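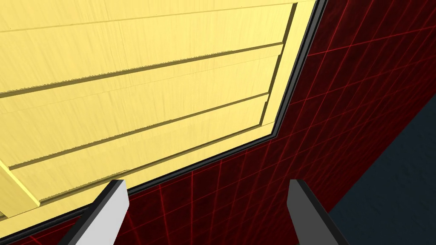 Sunday, February 25, 2024
Posted by Iestyn Price

Five evenings on the simulator now and I think I can finally say the right arm goes where I tell it, more or less, so I'm writing down the settings before I lose the scrap of cardboard they're on. Anybody at Menton who wants to pick this up on a weeknight is welcome to, the files are on the shared drive in the folder called Akora (don't touch the one called Akora old, I still need it for comparison).

I started with the wrist camera, as that was what drove me up the wall all last week. I had it mounted too far back and all I ever saw was knuckle. It's now just above the right gripper, looking out past the fingers, and it's so much nicer to work with — both fingers come in from the bottom of the view with a good wide gap between them when the gripper is open, and there's still plenty of room left over for the thing I'm reaching toward. I left one inner face white and the other gray. Dilwyn asked if I wanted them to match and I really don't, it saves me thinking about which finger is which when the wrist has rolled over.

The panel came in well. It's the yellow planked one with the raised rim, and I spent far too long on the grain, but I was enjoying myself and it was raining. The grooves are more of a worry. Where one plank steps down to the next the edge comes out slightly ragged, like little teeth, and I can't decide if that's the texture or the mesh underneath. If it's only the texture I'll leave it alone. If it's the mesh, a fingertip dragged across the planks is going to catch on every tooth, and we'll get chatter in the contact forces that the real arm would never see. Llinos thinks mesh. I have a small bet with her, payable in cake.

I kept the red grid behind everything. I know it's hard on the eyes late at night, but the yellow stands out from it beautifully and I can judge the tilt of the panel against the squares without opening the pose window every two minutes.

Settings as I left them tonight: gripper opening speed 30 percent, contact solver at 31 iterations, random seed 2502. With the solver any lower the fingertips sank into the rim when I closed on it, and any higher the old desktop sounded like a hair dryer. I haven't tried the left arm with any of this. Its joint limits are still the ones Hywel typed in back in October, and I have a feeling the elbow is wrong, so please check it against the arm on the bench before you believe it.

Next time I want to approach the rim from the corner, slowly, and see whether the fingers can straddle it without bumping the dark border first. Then the mesh question. I'd also like to try the Barbosa controller again now that the camera is sorted — I was rude about it in the last entry and it may have been my fault.

Comments

Llinos James: It's the mesh. Turn on wireframe and zoom in on the middle groove. Lemon drizzle, please.

Habibur Siddiqui: Could you swap in a plain box for the collisions and keep the pretty planks just for looks? That's what I did with the drawer and it ran a lot smoother. Happy to show you if you're in one evening.

Hywel Ruddock: Elbow limits are off, yes, sorry. I had the sign flipped. Will fix them in the main file and leave your copy alone.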